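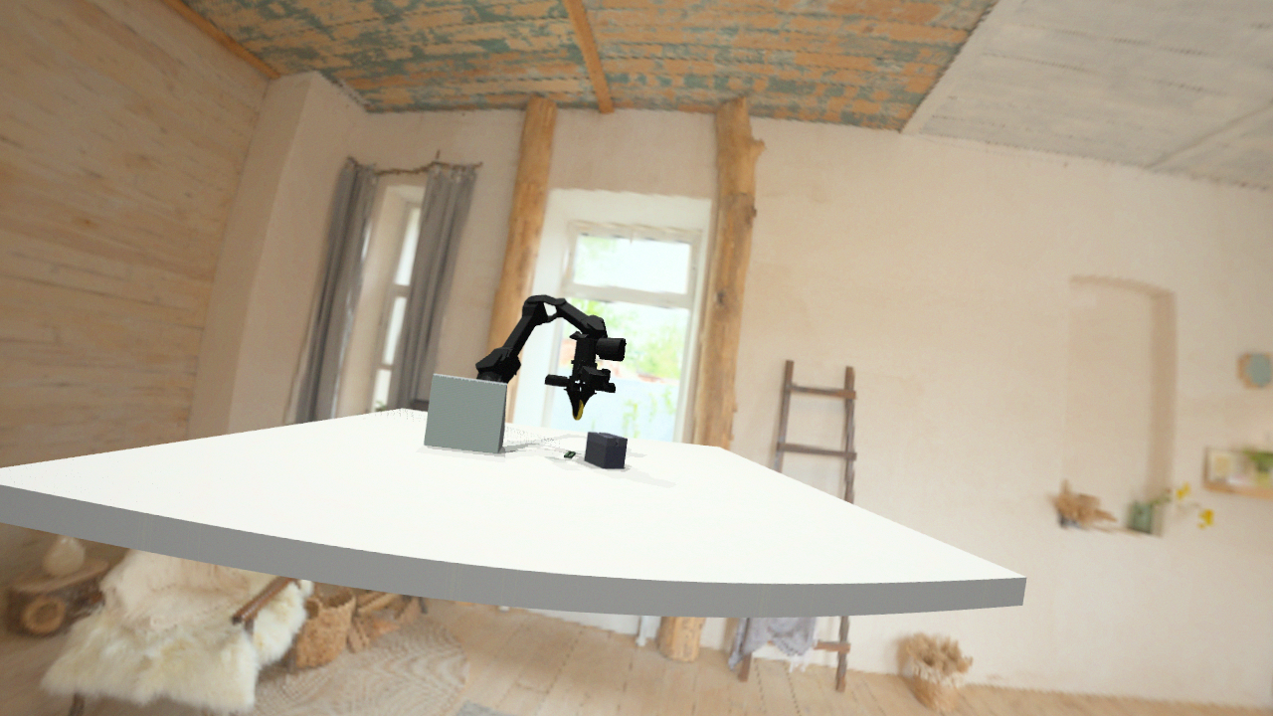
Teleoperated demonstration is the long name for what I do most afternoons, which is drive a robot arm through a chore so that a learning program can copy me later. People in the field also say "teleop" or just "demos," and you'll see all three in papers. The basic idea is old and pretty simple: you don't write out the motions, you perform them, and the computer records the arm's joint angles and whatever its cameras see while you do it. A lot of this now happens in simulation, where a black arm can stand on a white tabletop with no legs under it, in front of a log-and-plaster room with a ladder against the wall, and still give you a perfectly good place to practice going after a small navy cube. The physics has to be decent. The furniture can be anything!

There are two main ways to give a demonstration. In the first, called kinesthetic teaching, you take hold of a real arm and push it where it should go (your shoulders will know about it by evening). In the second you stay back and use a controller: a joystick, a 3D mouse, a headset with hand grips, or a small copy of the arm that the big one follows. I learned on the copy kind at Drallham, from Annatjie Hlongwane, and I still like it best, mostly because when my wrist turns, the robot's wrist turns. With a simulated arm only the second way is open to you, for obvious reasons.

One recording, start to finish, is called an episode. Ours at Todport usually begin with the arm in its rest pose and end when the object is where it belongs, and I try to keep each one smooth, with no dithering over the object while I make up my mind. Dithering gets learned too! We used a recording tool called Andlow for two years before moving to Nkosi, which saves the controller input alongside the joint angles and lets you throw out a bad take with one button.

The usual next step is behavior cloning, where the program learns to predict my action from what the robot sees. It has a well-known weak spot. If the arm drifts a little off any path I showed it, it has no idea what to do, and the small error grows. So I also record recoveries, where I start from a poor position on purpose and steer back. For a new task I do five clean episodes, then six recoveries, and then I go get coffee.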